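Glider Add-On Rating: Common Questions
By Perla Espinoza
September

I already fly airplanes. Do I need a student certificate to start on gliders?
No. Your current certificate lets you train with us at Nurnwood. You'll need an instructor's endorsement before you go solo.

How long does the add-on take?
Most airplane pilots who come to us finish in 19 to 43 flights. People who can come out for several days in a row need fewer.

What do the flights cost?
A tow to pattern height is cheaper than a high tow. Our block package is $606 and covers 13 tows. Instructor time is billed separately.

Can I stay near the field?
Rooms can be booked through the Zepeda office. Bring your own towels.
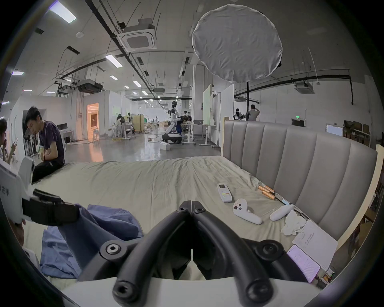
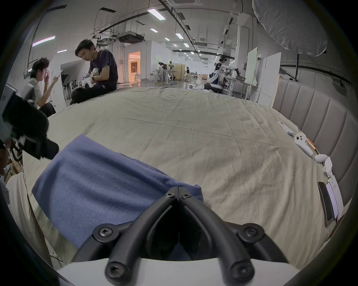

What time should I show up for a morning lesson?
Be at the hangar by 7:30. The gliders have to be pulled out and inspected before the first tow, and students help with that.

Is there a weight limit?
The trainer has a front seat limit and a minimum. Call before you book if you think you may be close to either one.

Who gives the checkride?
An examiner comes to the field when enough students are ready. Rutilio Varela keeps the list, so tell him once you have your sign-off.

Comments

towplane_dan: Is the block package good for a full year or just the season?

Fola K.: Did my add-on here in the spring. Slips to landing took me the longest. Practice them early.

M. Ortega: 7:30 means 7:30. They start without you.

Related
Aerotow Signals for New Students
Renting at Brumano Field
What to Bring on Your First Solo Day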